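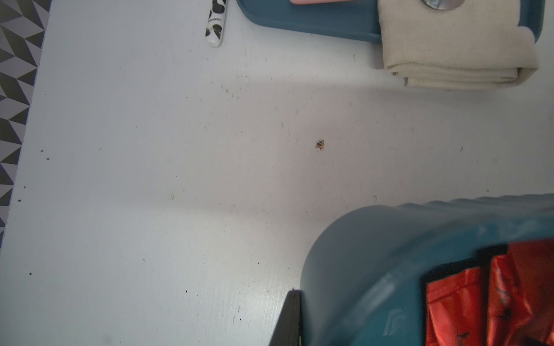 Tabletop Sorting Set, Arkville station
Data card, revision 4
Maintainer: Nusrat Khondokar

Summary

Records of small household items laid out and sorted into blue trays on a white tabletop. The set covers cutlery, stationery, packets and folded textiles. It contains 1349 records. Each record lists the items present, the tray they belong to and whether they ended up there.

Layout

The table surface is white and stays uncovered. Scuffs and dark specks are left as they are and are not labeled as items. The surrounding walls carry a repeating geometric pattern.

Trays are recorded by position, upper or lower, as seen from the front edge of the table. Color is written as "blue" throughout; earlier revisions used "teal" and "blue" for the same trays.

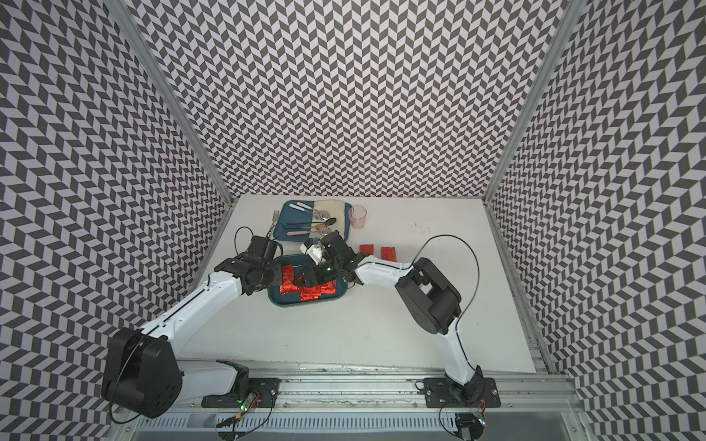
Marcelino Figueiredo asked whether a cloth lying over part of a tray should count as tray contents or as a cover, as his own counts for the cutlery came out different depending on which he chose. He would prefer a separate field.

The field was added in this revision as cloth_state. Values: folded_on_tray, folded_on_table, open, absent. Cutlery under a cloth is entered as "hidden" and left out of the item total.

Item fields

item_class - cutlery, pen, packet, cloth, disc, other
tray - upper, lower, none
overlap - yes or no
print_text - lettering as read, with a question mark if unsure

Pens and markers share one class. Round metal pieces go under "disc" unless the labeler can tell a button from a lid.

Known issues

36 records have no tray value. Packets stacked in a container are entered as a single item, so packet totals run low. Cream and off-white cloths were merged in December and cannot be separated again.

Planned size is 3000 records. Corrections go to Vasanthi Pramanik, with the record number in the subject line.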